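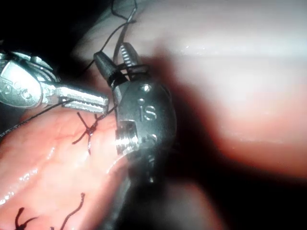

Working rules for robotic suturing practice: project report

1. Background

Our group was asked to write a set of rules for students who use the two-arm training system in the Venter lab. Until June each group kept its own habits, and the recordings were hard to compare. One group would count a stitch as finished when the knot was tied, another when the ends were cut.

We read the lab's safety sheet and the Nedex user notes, then went through 83 recorded practice runs. Each run was checked by two of us separately. Where we disagreed, we watched it again together.

2. What we found

Thread handling caused the most trouble. We noted 157 events that broke at least one of our draft rules, and 95 of them had to do with the thread. The usual one was pulling on it while the loops around the other instrument were still uneven. The instruments give no sense of touch on this system, so the user has to judge the pull by eye.

The second problem was gripping tissue with serrated needle-driver jaws. The safety sheet doesn't mention this at all.

3. The rules

Rule 1. Keep both jaw tips in view while thread is being wrapped.
Rule 2. Hold the thread or the needle with the serrated jaws, never the tissue.
Rule 3. Tighten slowly, and stop if the tissue edge lifts.
Rule 4. Before starting a new stitch, check that the tails of the last one are clear of both instruments.
Rule 5. If an arm moves without a command, press stop first and report it on the Cekton form afterwards.
Rule 6. A stitch is finished when the ends are cut.

4. Trial

We tried the rules in 27 further runs on the Eritz bench. Rules 2 and 6 gave no difficulty. Rule 1 was broken most often - users tended to follow the moving instrument and let the other one drift. Rule 4 needed new wording, as "clear" was read in different ways. We now say that no tail may lie across or under a jaw.

Rule 3 is still open. We have no force readings, and "slowly" is a matter of opinion until the lab agrees a speed limit for the arms.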